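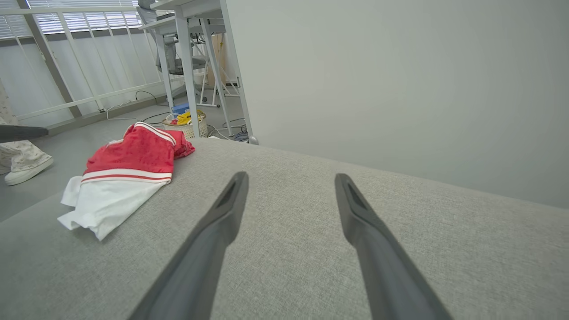 4.2 愛着は衣類の寿命を延ばすか

衣類の長期使用をめぐる議論では、愛着という語が便利に使われすぎている。持ち主が思い入れを抱く服は捨てられにくく、したがって買い替えが減り、環境負荷も下がるという筋書きである。この筋書きは直感に合うが、途中の矢印がどれも検証されていない。捨てられないことと着られることは別の事柄であり、着られることと新しい服が買われないこともまた別である。図1のように、赤地に白い縞のある服が灰色の布地の上に丸まっているとき、その状態から読み取れることは驚くほど少ない。脱いだばかりなのか、洗う前なのか、片づける途中なのか、外見だけでは区別できない。それにもかかわらず、家庭内の衣類を観察した先行研究の一部は、出しっぱなしの服を「現役」、引き出しの奥の服を「休眠」と分類してきた。置き場所を使用頻度の代わりの指標とするこの手続きは、根拠が示されないまま引き継がれている。

Fondesen調査はこの点を問い直すために計画された。対象はUlel地区の30世帯で、聞き取りを2回行い、その間に着用の記録を日誌の形で残してもらった。初回の聞き取りはVanhoveが、2回目はBartaが担当した。担当者を替えたのは、初回に語られた思い出話を調査者が知っていると、次の質問がそれをなぞってしまうおそれがあったためである。この措置で誘導が完全に防げたとは考えていない。回答者の側は初回に自分が何を話したかを覚えており、前と食い違わない答えを選ぼうとした様子がうかがえる例もあった。

結果を先に述べれば、「大切にしている」と答えられた衣類が日誌に頻繁に現れるという関係は確認できなかった。むしろ目立ったのは、大切であることを理由に着用を控えるという語りである。汚したくない、洗うと色が落ちる、もう同じものは手に入らない。こうした理由は保管期間を延ばすが、着用回数を増やしはしない。保管期間だけを測る調査では、これらの服も長寿命の成功例に数えられてしまう。

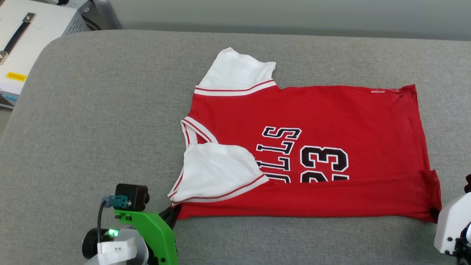

愛着のある服は、新しい服の購入を減らすのか。

購入が減ったと判断できる材料は、今回の記録からは得られなかった。

運動競技のチームに関わる服は、この問題を考えるうえで扱いにくい。BULLSの文字と23の番号が入った赤いジャージ（図2）のような品では、図柄が服の価値の大きな部分を占めうる。布地の傷みとは無関係に、図柄への関心が続くかどうかで処遇が変わることも考えられる。Van Leeuwenはこの種の衣類を「記念型」と呼び、耐用年数の推計から外すよう提案した。筆者らはこの提案に全面的には賛成しない。記念型とそれ以外の境目は持ち主の説明によって動くもので、初回に記念の品と説明された服が、次の聞き取りでは寝間着として語られた例がある。分類が数か月ももたないのであれば、それに基づいて推計から除外することは、都合の悪い値を落とすことと見分けがつきにくい。

子どもの服についてはさらに慎重な扱いが要る。成長によって着られなくなる服では、持ち主の愛着と着用者の愛着が一致するとは限らない。聞き取りに応じたのは主に保護者であり、「子どもが気に入っている」という回答は伝聞である。De Graafは子ども自身に写真を見せて尋ねる方法を試みているが、好きな服を選ばせるという課題が、そもそも好きな服があるという前提を持ち込んでいる。選べと言われれば子どもは選ぶ。その選択が翌朝の着替えとどう関係するかは、同研究では調べられていない。
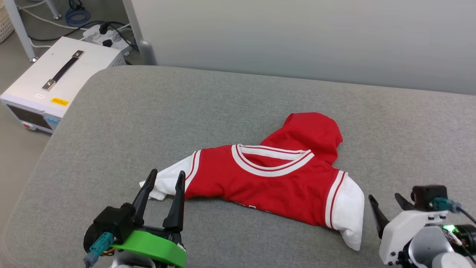
図3　フードの付いた赤い衣類。V字形の襟に白い縁取りがあり、袖は白い。

衣類の形そのものも分類を難しくする。図3の服は競技用のジャージに似た意匠をもちながら、フードと袖を備えている。これを運動着とするか、上着とするか、部屋着とするかは、調査票の設計者が決めているにすぎない。本調査でも符号化は3名で行ったが、服種の判断はしばしば割れ、協議によって一致させた。一致率を協議の後に計算すれば当然高い値が出る。先行研究が報告する高い一致率のうち、協議前のものがどれほどあるのか、論文の記述からは判別できない場合が多い。

以上に対しては、日誌の精度が低いだけではないかという反論がありうる。Kuipersは、着用の記録漏れは慣れた服ほど起こりやすく、愛着のある普段着が過小に数えられると指摘している。もっともな指摘であり、上で述べた「関係が確認できなかった」という結果の一部は、これで説明できるかもしれない。ただし、この反論を受け入れるなら、同じ日誌法を用いて愛着と着用頻度の正の関係を報告した研究も、同じだけ疑わしくなる。記録漏れの方向が分からない以上、望ましい結果のときにだけ日誌を信用するわけにはいかない。

修繕についても触れておく。ボタン付けや裾上げを経験した服は長く使われるという主張があり、Forkuleroの修繕講習はこれを前提に組み立てられている。しかし、直す価値があると思われた服だけが直されるのであれば、修繕は長期使用の原因とは言えず、その兆候にとどまる。両者を分けるには、修繕の対象を無作為に割り当てるような設計が必要になる。Iglesias地区で予定されている追跡調査は11月に始まるが、現行の計画書には割り当ての手順が書かれていない。参加者が持参した服を直し、その後の着用を尋ねるという手順のままでは、本節で述べた難点がそのまま残る。次節では、着用回数を直接数える方法の費用と、協力世帯にかかる負担を検討する。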